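Portada > Tecnología > Robótica

La pinza que apretaba de más: Wosar retira dos brazos tras un incidente con una cápsula de café

Última actualización: 15 de noviembre de 2021

El primer percance laboral del laboratorio de manipulación de Wosar olía a espresso. La empresa ha confirmado que mantiene parados dos de sus brazos de sobremesa después de que uno de ellos cerrara la pinza con bastante más entusiasmo del previsto sobre una cápsula de café, que reventó y dejó a una técnica con café molido hasta en las pestañas y un corte leve en el índice. El corte necesitó una tirita. La bata, según fuentes de la casa, está peor.

El aparato llevaba semanas practicando una tarea que cualquier oficinista resuelve medio dormido: coger una cápsula de la mesa, llevarla hasta la cafetera y soltarla dentro. Para enseñársela, el equipo graba primero a personas que repiten el gesto con una pinza de mano, y con esas grabaciones se entrena después al brazo. La colección sumaba 705 intentos cuando se produjo el fallo, todos con un límite de fuerza que, sobre el papel, no habría abollado un flan.

El papel y la pinza, sin embargo, no se hablaban. Una actualización del controlador, fabricado por Stivum, cambió la unidad en la que se expresaba el par del motor, y el programa de Wosar siguió enviando el número de siempre. El brazo lo leyó a su manera. «Hizo lo que le pedimos, en un idioma que ya no era el nuestro», resume Iresha Marikar, responsable de seguridad del laboratorio, que firma el informe interno y que desde entonces ha renunciado a las cápsulas en favor del té.
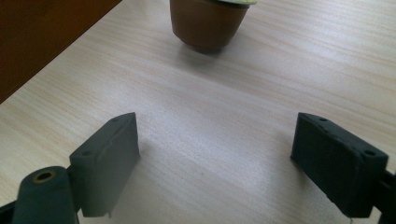 Las pinzas de mano siguen en uso. No llevan motor y la fuerza la pone quien las sujeta, de modo que las sesiones de grabación no se han interrumpido ni un día. Los dedos son los mismos que montan los brazos, y ahí aparece el segundo capítulo del informe: al desmontar la pinza averiada, el equipo encontró una de las piezas impresas agrietada junto a un orificio de fijación. Marikar cree que la grieta es consecuencia del apretón y no su causa, aunque ha pedido que se revisen todas las piezas del mismo lote.

Lo que más ha escocido en la casa es la parada de emergencia. El botón existe, es rojo y tiene el tamaño reglamentario. También estaba al otro lado de la mesa, detrás de la cafetera, adonde lo había desplazado alguien que necesitaba enchufar un cargador. La técnica afectada, Anjana Begum, tardó unos dos segundos en alcanzarlo, tiempo suficiente para que la cápsula dejara de ser un problema. «Me dio tiempo a pensar que el café estaba caducado», cuenta. Begum volvió a su puesto esa misma tarde y asegura que no le guarda rencor a la máquina, si bien ahora se sienta a su izquierda.

La revisión de los registros ha dado otro disgusto. En 174 cierres de pinza anteriores al incidente, el valor de fuerza registrado ya superaba el máximo permitido. Ninguno hizo saltar la alarma, que comparaba las cifras en la unidad antigua y las encontraba todas estupendas. El laboratorio trabajaba esos días con tapones de goma maciza, poco dados a protestar.

Stivum sostiene que el cambio figuraba en las notas de la versión, y es cierto: ocupa una línea, entre la corrección de una errata en el menú y un nuevo color para el indicador de espera. Vasanthi Mridha, portavoz del fabricante, lamenta lo ocurrido y anuncia que la próxima versión se negará a arrancar si detecta una configuración anterior sin revisar. Wosar, por su parte, admite que instaló la actualización sin probarla antes con los brazos descargados, como exige su propio protocolo, un documento redactado en marzo y, por lo visto, poco leído desde entonces.

Entre las medidas adoptadas figuran un tope de fuerza independiente del programa, gafas obligatorias a menos de un metro del brazo y una parada de emergencia atornillada a la mesa. El cargador del teléfono ha sido reubicado. Los brazos volverán a funcionar cuando Marikar dé el visto bueno, y no ha querido adelantar fecha. Mientras tanto, el café del laboratorio se prepara a mano.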